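**Unit 6: Can machines do chores yet?**

Reading for this unit: the Hometti case notes, sections 1 and 2. Bring a short list of chores from your own home.

A chore is easy to name and hard to write down. "Clear the table" takes three words, but a person doing it decides what is trash, what is food, what goes back in the fridge and what should be left alone. Most of those decisions are made without thinking. A machine has to be given them or learn them.

Start with the grip. A full drink carton is a friendly object: flat sides, known size, stiff enough to squeeze. Two padded fingers can hold it well. A crumpled wrapper is harder. It has no fixed shape, it may be stuck to something, and it can look like the thing it once held. 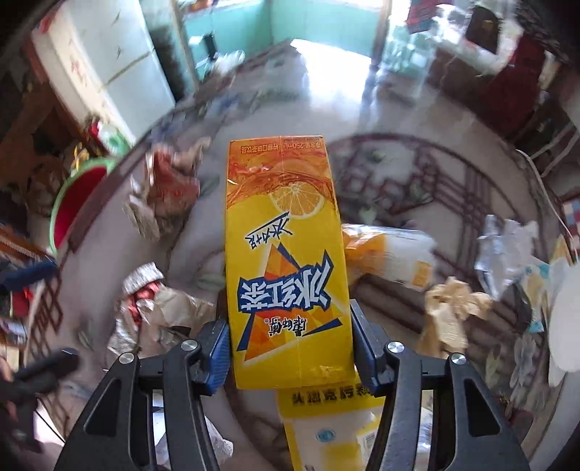 Shop floors got around this by controlling the setting. At the Lesach packing line, every carton arrives facing the same way, and the arm repeats one motion. The line handles 2,000 cartons a shift. Move the same arm to a kitchen and it has no fixed starting point. Glare from a window or a patterned tabletop can be enough to confuse its vision system.

The Wullano trial, run in April, tested table clearing in home kitchens. Out of 54 attempts, about half were finished without help. The usual failures:

- two thin packets picked up as one
- a wrapper missed against a busy background
- an item with food inside treated as trash

Note that only the first is a problem of the hand. The other two come from seeing and deciding.

**For discussion**

1. Pick one chore from your list. Which steps need judgment?
2. Would you accept a machine that is slow but never throws out the wrong thing?

Written answers are due 09/06/2026, one page at most.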